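Wirstead soup set – bowls, plates, spoons, 9 pieces

Bought these in March for the soup counter, mostly becuase the old ones chipped if you looked at them. $25 for the set, fine by me.

Bowls are the best part. Plain white, stack well, a bit heavy when full. Plates ok. Big enough for bread on the side.

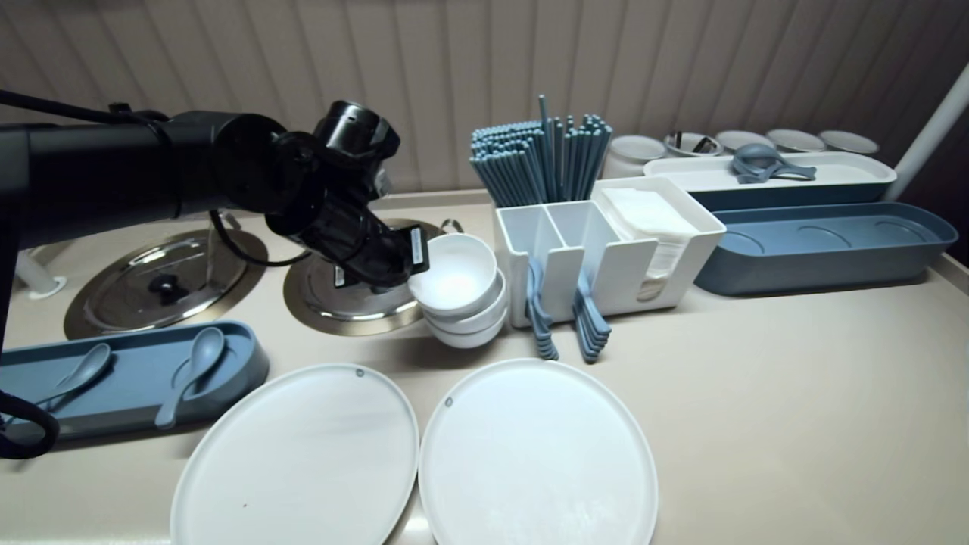
Spoons and tray

Blue-gray, nicer than I expected. Handles long enough for a deep bowl. Tray is long and low so it fits along the counter edge, but crumbs get in the rounded ends – anoying to wipe.

Would buy again. Wish the spoons came seperately.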